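Lotham Shared Workshop: home trial of the tidying arm, progress thread (1/11)
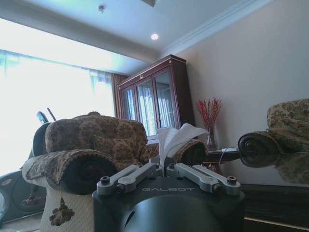 2/ The workshop wishes to record its thanks to Njoroge Biwott, who has led the control work since June, and to Dean Holroyd, who built the mobile base and its battery tray.

3/ The purpose of the trial is modest. The arm is to pick up light household items from furniture and place them in a bin. Paper tissues are the first item on the list, followed by socks and empty packets.

4/ Earlier work took place at the Bloxham bench, on a plain board under fixed lamps. A domestic sitting room presents patterned fabric, polished wood and strong daylight from one side. Settings carried over from the bench have been treated as a starting point only.

5/ Programme for the home stage: 200 attempts with the curtains drawn and 200 with them open, making 400 in all. Results will be published in a single table, failures included.

6/ Of the first 68 attempts, 21 ended without a pick. Most of these were caused by the depth reading drifting on glossy surfaces. Njoroge has rewritten the filter and the affected attempts will be repeated.

7/ A correction to last month's thread. The grip force setting was given there in the wrong units. Members who copied the value into their own builds should return to the default until the revised file is posted.

8/ Fringes and tassels are now marked as keep-out areas in the room map. The margin is set by hand at present. Dean has proposed a soft bumper for the base as well, and a first version has been cut from foam offcuts.

9/ Safety arrangements are unchanged. Two members attend every session, one of whom holds the stop button throughout. The arm is not to be run near glassware until the speed limit has been checked again at Bloxham.

10/ Several followers have asked whether the Gravley group will receive the same software. It will, once the Rundosstead members have finished testing the installer on an older laptop. Please do not request early copies by private message.

11/ Questions on the base drawings should be sent to Dean, and questions on the filter to Njoroge. The next thread will cover cable routing and the new charger.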